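Udum tightens limits on nickel release in pierced jewelry

The trade body Udum has lowered the nickel release threshold that member suppliers must meet for earring posts and backs. The change takes effect in November and covers all components that pass through or rest against pierced skin, including plated steel posts, clutch backs and the base wire used in hooks.

Under the earlier rules, suppliers could submit one test result per product family. From November, each plating batch must be tested on its own, and the result must stay on file for as long as the batch is on sale. Finished pieces and loose findings are treated the same way.

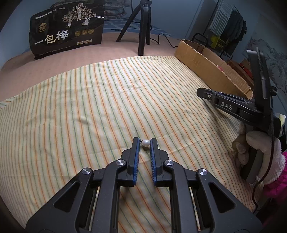 The revision follows a testing round carried out by the Dukska laboratory, which examined 2,398 components bought from wholesalers and market stalls. Of these, 556 released nickel above the new threshold after a standard wear cycle. Most of the failures were in plated backs, where the coating is thinner along folded edges. Posts performed better, although results differed between batches from the same supplier.

Each component was put through a simulated wear cycle, then held in artificial sweat for a week at a fixed temperature. The solution was analyzed for dissolved nickel and the result divided by the surface area of the part. Small backs are difficult to measure by this method, and Dukska has published a table of standard areas for the common shapes.

"The surface area figure was the largest source of disagreement between laboratories," said Wing-sze Tam, who led the testing. "Two labs could start from the same solution reading and report different release rates. With a fixed table, that part of the error goes away."

Pevow, which supplies findings to small workshops, said it would move its plated backs to a thicker barrier layer before the deadline. The company lists more than 2,000 stock lines and expects to withdraw those sold in very low volumes. Chow, a plating contractor, said batch testing would add several days to delivery times during the first months.

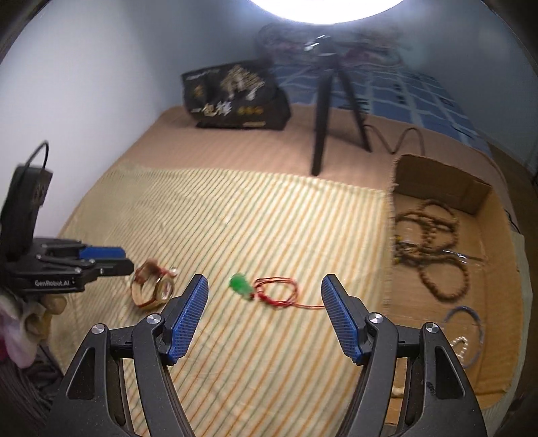 Udum's new limits cover earring posts, backs and hook wire.

Stock already delivered to retailers may be sold until it runs out, provided the earlier test certificate is available on request. Solid gold, platinum and niobium posts are exempt from batch testing but must still carry a material declaration.

Udum will hold an online briefing for suppliers on Wednesday at 2 p.m. The table of standard areas and the revised declaration form can be requested from its technical office.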